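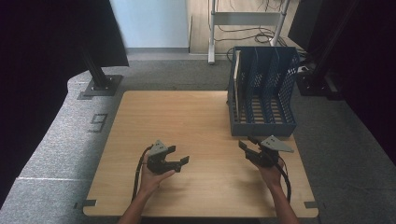
3 min read

I went up to the Bestlow open afternoon in April expecting to be talked at, and was instead handed a biscuit and walked straight through to the tables, which suited me very well!

Ourania Economou showed us round. Her group teaches robot arms by having people do the job themselves, holding a black gripper in each hand (bare forearms, cables trailing back past the wrists), with a blue mesh file rack as the thing to be tidied. They had collected 387 goes at filing a thin board, and then trained one model on all of them and another on a hand-picked 300. The smaller lot did better, which pleased me no end, being a great believer in clearing out cupboards. Periklis Stergiou thinks the hesitant goes were muddling things, though he was careful to say they have only tried it with five people so far.

I stayed far too long and missed my bus.

Related
A morning at the Berge works
Skullance: notes from the spring fair

Comments
Themis V.: Did they move the rack between goes?
Polyxeni: Lovely write-up, sorry about the bus.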